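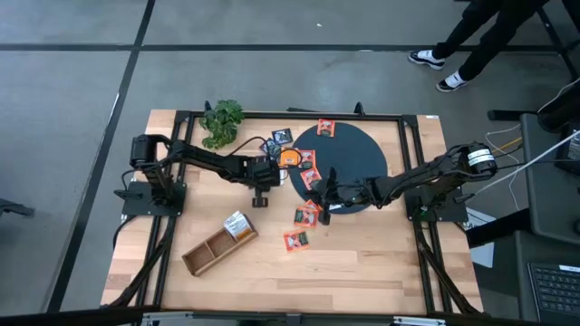 The Wondthorpe break room has a new rule about its snack table, and the rule is that things go back in the tray. The notice went up on May 25, 2023, signed by Tamsin Fairweather, office manager at Drorno, who has now posted 7 notices about that table since April. The tray in question is wooden, rectangular and divided into compartments, a feature that has so far failed to persuade the orange packets, which prefer the round navy mat and, when the mat gets dull, the bare wood next to it. The plant in the corner has not been asked to move.

Under the new system, orange packets get the compartments on the left and dark ones get the right. Anything that is neither goes to Fairweather's desk, where it may be claimed until 5 p.m. and is then considered hers.

"It's a tray with sections," Fairweather said. "I didn't think it needed a training session."

There will be a training session. It is expected to last 30 minutes, most of it questions from Grimden, the second-floor team, which asked in writing whether the mat counts as part of the table. It does.

The tray came from a secondhand shop on Partington Road and cost $33, a sum that has been mentioned in 2 staff meetings. A proposal to label the compartments was put off until someone finds the label maker, last seen on the snack table.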